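Home Topics Kitchens and Worktops Floors Ask the Community Sign in

Responsibility for dull marks on marble worktops, and how to remove them

Cirnaneck Residents' Office

We manage a building of 80 flats, in which the kitchens were fitted with polished marble worktops before we took over the management. At recent inspections we have recorded dull patches beside the sink and the hob in a good number of the flats. The patches cannot be felt with the hand but show clearly when the light falls across the surface. Residents have tried washing-up liquid, and in one case a cream cleaner, without improvement.

We should be grateful for advice on three matters. Are these marks stains or damage to the stone? Can our own maintenance staff put them right? Would resealing the worktops prevent further marks? We intend to issue a guidance sheet to all residents in May and would like its contents to be correct. The sealer held in our store is Hestent, bought by the previous managers, and the tins carry no date.

Kvam Stone Advice Desk

The marks described are almost certainly etching. Marble is largely calcium carbonate, and acids dissolve a very thin layer of it, leaving the polish dull. Lemon juice, vinegar, wine, tomato and many limescale removers will do this within minutes. A stain is a different matter. It is a colour that has soaked into the stone, it is usually darker than its surroundings, and it is treated with a poultice left in place under film until it has dried.
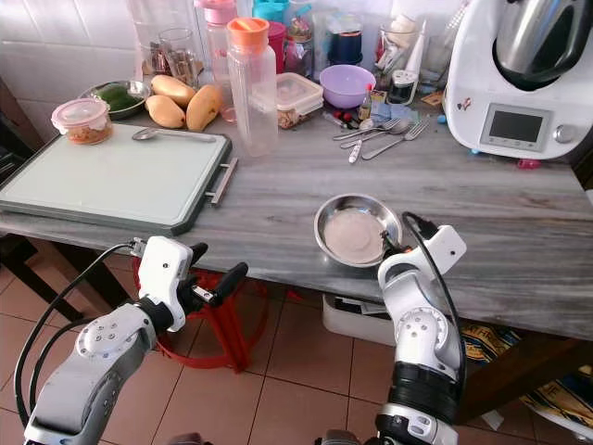 Sealing will not prevent etching, and your guidance sheet should say so plainly. A sealer slows the passage of oil and coloured liquids into the pores, but the surface itself remains open to acid. The most useful measures are domestic ones. Food should be prepared on a board and mixed in a vessel, and both should be kept on the worktop where they will be used. A large rectangular board with a metal handle, and a shallow stainless steel bowl for pastes and dressings, deal with most of the risk on a grey marble counter. Residents should be reminded that the rim and underside of a bowl can carry juice to the stone, and that a board ought to be lifted and wiped beneath at the end of each day.

As to repair, light etching may be treated by hand with a marble polishing powder, a damp white pad and patience. Deeper marks need to be honed with diamond pads, beginning at 400 grit and finishing at 3000 grit before the powder is applied. We advise that staff practise on an offcut, or on a section behind the kettle. Honing too small an area leaves a visible dip. If a mark can be felt with a fingernail, please engage a stone restorer.

An undated tin of sealer should be taken to the local waste site. Its condition cannot be judged by looking at it.

Rulow Housing Support

We agree with the reply above and would add a few points from the management side.

Please ask residents not to use the cream cleaner again. It is abrasive and will make the dull area larger. A neutral cleaner diluted in warm water is sufficient, followed by a dry cloth.

Your inspection form should record the floor as well as the worktop. In our experience the two are usually reported together, and the same liquids are involved. Cardboard packaging left on a tiled floor deserves a line of its own in the guidance sheet. Once damp, printed card can transfer its ink to pale grout, and dark greens and blacks are the slowest to come out. Cartons should be flattened and taken to the recycling point, or at least stored on a shelf.
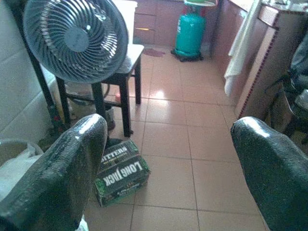

Printed carton on kitchen floor tiles; the lettering includes LONG JACK and BITTERS.

On charges, we do not bill residents for etching unless the tenancy pack stated clearly that the worktop was natural stone. Ours did not for some years — we now include a page on it, signed at the start of the tenancy. We allow roughly 100 pounds for each minor repair in the annual budget.

Contact us | House rules | © Community Help Pages | Back to top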